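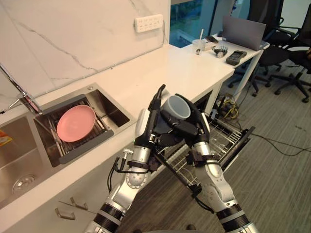
双臂交接任务上机前检查表,Sukent 台位用,第 14 版。前面十三版都比这一版短,也都比这一版乐观。本表服务的实验只有一个问题:策略在两只夹爪之间传递餐具时,加入“接触后停顿”这一段,能不能减少掉落和夹持冲突。训练集用了 1131 条遥操作示范,评测固定 155 次,中途不补、不换、不“再来一次看看”。两只夹爪同时碰着那只灰蓝色杯子的时刻,是整个流程里最值得检查的时刻:左边的长手指弯过杯沿,右边的手指包住杯身侧面和杯底,杯口斜着朝上,下面就是拉出来的洗碗机碗架。检查表里过半的条目,说到底都在伺候这一下。

填写方式:`[x]` 通过,`[ ]` 未通过,`[-]` 不适用。未通过必须写备注。“感觉还行”不算备注。

## 一、急停与供电

- [x] 急停按钮在操作者伸手可及处,按下后双臂均断使能
- [x] 释放急停后双臂不自行恢复运动
- [x] 控制柜接地正常
- [ ] 急停测试记录已签

> 备注:测试做了,签字栏空着。本栏连续几版都是这个结果,已考虑把它改成装饰。签完再上电。

## 二、线缆

- [x] 左臂腕部外挂线束在全行程内不拉紧、不刮台面
- [x] 线束不会进入夹爪闭合区
- [ ] 地面线缆已归拢,人员通道内无绊线
- [x] 电源线与水槽保持距离

> 备注:桌下那团黄线和黑线还在,紧挨着碗架。上次写的整改措施是“注意脚下”,审核意见:这是祝福,不是措施。请用线槽。地毯上横过去的那根长黑线同样处理。

> 备注二:腕部线束留的余量偏大,左臂外展时会甩。扎带加一道,别扎死,扎死以后第六关节会用报警来表达看法。

## 三、工作区

- [x] 台面前沿无松动物品
- [x] 碗架拉出到限位,左右晃动无明显位移
- [ ] 办公椅已移出右臂扫掠范围
- [x] 水槽龙头关闭
- [-] 窗帘拉下(仅视觉消融组要求)

> 备注:椅子带轮子,而且很有主见。早上推走,下午自己又回到桌边,当然没有人承认坐过。扫掠范围已经用胶带标出,椅子五个脚全部在胶带外才算通过,四个不算。

> 备注二:旁边白桌上的饮料杯一律加盖或拿走。桌上有笔记本电脑,实验数据的备份方案不包括“擦干”。

## 四、夹爪与力控

- [x] 左右夹爪空载开合各做一遍,无异响
- [x] 指面干净,无油、无水
- [x] 力阈值已载入交接专用配置
- [x] 两侧夹爪时间戳对齐
- [ ] 夹持冲突保护触发测试通过

> 备注:冲突保护的测试方法是让双臂反向缓慢牵拉同一只塑料杯,超限后应由左侧先松。这次右侧先松了。杯子没有意见,论文有意见,因为方法部分写的是左侧。核对主从角色参数,改参数或者改论文,两者至少改一个。

## 五、策略与数据

- [x] 模型权重哈希与登记一致(Khamphan 分支)
- [x] 基线组为无停顿版本,其余设置相同
- [x] 停顿时长 2000 毫秒,未被命令行参数覆盖
- [x] 初始杯姿按随机表摆放,不按手感
- [x] 磁盘余量够录完整轮

> 备注:停顿时长曾被一个调试脚本悄悄改成零,于是两个组跑出了惊人相似的结果,大家还认真讨论了半天原因。现在启动时会打印该数值,请把它读出来,读出声。

> 备注二:随机表看着不随机,这是随机表的正常表现。不要替它调整。

## 六、运行中判定

| 现象 | 处理 | 是否计入 |
|---|---|---|
| 杯子掉进碗架 | 记录,复位 | 计入,失败 |
| 杯子掉到地上 | 记录,停臂后再捡 | 计入,失败 |
| 双爪僵持超时 | 等保护触发,不伸手 | 计入,失败 |
| 放入碗架但杯口朝向不对 | 记录朝向 | 计入,部分成功 |
| 人员按下急停 | 写明原因 | 单列 |

> 备注:“差一点就成功了”没有对应的行,不必再申请添加。

> 备注二:单列的急停次数要随结果一起报告。Hevelov 台位曾把急停全部剔除,成功率很好看,好看到复现的人都来问。

## 七、结论

- [ ] 允许上机
- [x] 整改后复查

待办:急停签字;地面线缆;椅子;冲突保护的左右问题。前三项午饭前能完成,第四项午饭前能开始争论。

复查时只带本表,旧版作废。Porkthorpe 那边如需沿用,请自行替换力阈值和碗架尺寸,台位编号也记得改,上回交来的那份还写着我们的。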